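Why I keep going back to the tiny tournaments

I've been promising to write about the Inthorpe indoor open since February, and now that the draw for the next one is up I have no excuse left! If you only ever watch tennis on TV, please find yourself a small tournament. A really small one. Inthorpe has 17 players in the main draw (yes, 17, which means somebody has to play an extra match just to reach the round of 16) and the bleachers hold 200 people if everybody likes each other.

I grew up thinking of tennis as something that happened far away on a bright rectangle, with commentary. Then my cousin moved to Zurnbridge and dragged me to a club final on a rainy afternoon, and I sat close enough to hear the shoes squeak and the server muttering to herself between points. I was hooked before the first changeover. You hear the spin, too. A heavy topspin forehand makes this fuzzy ripping sound off the strings that the TV microphones never quite pick up, and a good slice backhand almost hisses.
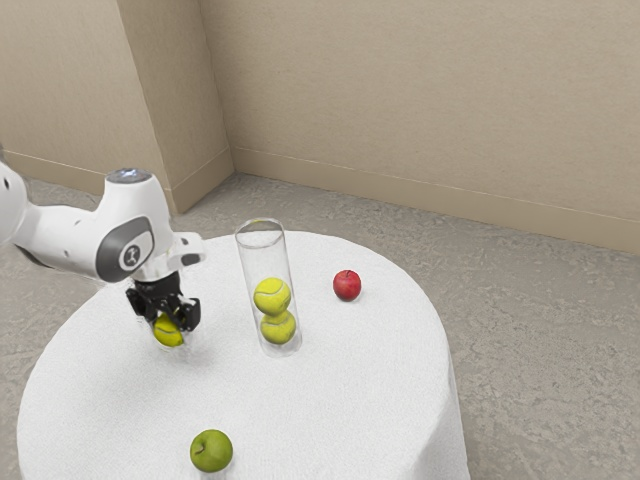 The other thing you notice up close is how much time there is between the points, and how much goes on in it. Players have their little routines. One guy at Inthorpe walked to the back wall and touched it with his racket after every single point he lost, and by the second set I was watching the wall as much as the rally. At the Asomby Cup there was a doubles pair who talked nonstop, whole paragraphs, and then served straight into the net and laughed so hard the umpire had to wait for them.

And doubles! I could go on all day about doubles. It gets treated like the side salad on TV, but in a small hall it's the best thing going – four people at the net, hands flying, the ball coming back faster than you can turn your head. The final last year went to 10-8 in the deciding tiebreak and ended on a lob that landed right on the baseline. I yelled. The whole row yelled. The man in front of me spilled his soup and didn't even look down.

Practical stuff, for those who asked after my last post. The bus from Zurnbridge stops right outside the hall. Bring a cushion, the benches are metal and they are cold. The cafe next door is called Wattanapong and does a noodle soup I think about more than I should. Qualifying is free to get into, and you can wander from court to court and stand right by the back fence, so go early if you can. I usually pick a player I've never heard of and follow them for as long as they last. It has led to some very short weekends and one glorious run to the semifinals.

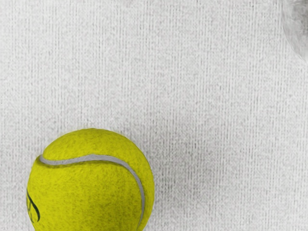

Nisha Lodhi wrote in to say I'm underselling the qualifying rounds, and that the best match she saw all year was a first-round qualifier at Asomby that ran past three hours, with nothing at stake but a spot in the next round. She also thinks I'm wrong about sitting behind the baseline and should try the side, level with the service line, where you can see how early the good returners start moving.

Okay, Nisha, I'm sold! Side seats for the first day, then, and I'll report back on the returners. I still want the baseline for the doubles final though.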